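Mezzanine

A mezzanine is an intermediate floor set between two main floors of a building, or between the ground floor and the roof, which covers only part of the area below it. The rest of the space is left open, so that a person standing on the mezzanine can look down into the room. Mezzanines are found in theatres, warehouses, shops, libraries, studios and houses. The word came into English from French and goes back to the Italian mezzano, meaning middle.

In everyday use the term overlaps with gallery, loft and balcony. A gallery is usually narrow and runs along one or more walls. A loft is normally directly under the roof and may be closed off from the rest of the building. A balcony projects from a wall, inside or outside, and is often held up from one side only. A mezzanine is generally deeper than a gallery and is used as a working or living floor in its own right.

History

Low intermediate floors were common in large Italian town houses from the Renaissance onwards. They were fitted between the tall main storeys and held servants' rooms, stores and offices. On the outside they can often be picked out by a row of small, square windows between two rows of large ones.

In the nineteenth century cast iron and later steel made it possible to put an upper level inside a tall hall without thick supporting walls. Department stores, markets and workshops took up the idea. When many workshops and warehouses fell out of industrial use in the following century, their high ceilings made them suitable for conversion to studios and flats, and the added half floor became a usual feature of such buildings.

Construction

A mezzanine may be part of the original structure or put in later. Original ones are often of concrete or timber and tied into the walls. Later ones tend to be steel frames standing on their own columns, with a deck of timber boards, chipboard panels or metal grating. Free-standing frames can be taken down and moved, and for this reason they are preferred in rented buildings.

Columns carry the load down to the ground-floor slab. Where the slab is thin, separate footings have to be dug under each column. Columns may be left bare, painted, or boxed in with plasterboard, which hides the steel and can improve its resistance to fire. A thick column in the middle of a room takes up usable space, and planners try to line columns up with shelving or partitions so that the open floor stays clear.

Headroom is the main limit. Both the space above the deck and the space beneath it need to be high enough to stand in. If this cannot be managed, the lower part is usually given over to storage and the upper part to sitting or sleeping.

Stairs and railings

Most mezzanines are reached by a single straight stair placed along a wall. Spiral stairs take less floor but are awkward for carrying furniture. Ladders are used in small flats and in stores with little traffic.

The open edge needs a guard. Common types are metal railings with upright bars, timber balustrades, glass panels and solid low walls. Horizontal bars are avoided where children are present, as they can be climbed. At the foot of the stair the handrail often ends in a newel post, which stiffens the railing and may be of a different material from the rest.

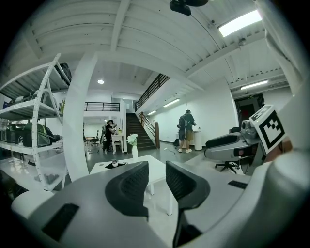

Buildings and Interiors Group – articles on rooms and their parts

A dark wooden stair with a black metal railing and a wooden newel post, in a room with white walls and a glossy gray floor. The upper level has a black metal railing along its edge.

Use of the space below

The ground floor of a room with a mezzanine usually falls into two zones. The open, full-height part is the brighter of the two and is used for display, meetings or larger work. The covered part is lower and more enclosed and suits desks, kitchens and storage.

Furniture in such rooms is often light and easily moved. Low tables, side tables and pedestals can be set out for one purpose and cleared for another. Open metal shelving with perforated uprights is widely used, as the shelves can be hooked in at different heights to take bags, cases and boxes. Tall units should be fixed to a wall or column. Cables that have to cross a hard floor are best run along the wall or under a cover strip – a loose cable near the foot of a stair is a common cause of falls.

White walls and columns are a frequent choice because they spread daylight into the covered area. Smooth floors help in the same way but show dust and marks, and they reflect sound. Rugs, curtains or padded panels on the underside of the deck may be added to reduce echo.

Heating and noise

Warm air rises, and a mezzanine is often noticeably warmer than the floor below. Ceiling fans turned at low speed push the warm air down again. Sound travels freely between the two levels, which makes the arrangement less suitable for bedrooms in busy households.

Example

The Bradow studio building, converted from a seed warehouse to a design by Duyên Tiêu, has a floor area of 376 square metres at ground level and a mezzanine of 152 square metres. The two floors share one stair. A later proposal by Adhiambo Mfaume to extend the upper level over the whole hall was turned down by the owners, who wished to keep the daylight from the roof windows.

See also
Balcony
Gallery
Loft conversion
Newel
Staircase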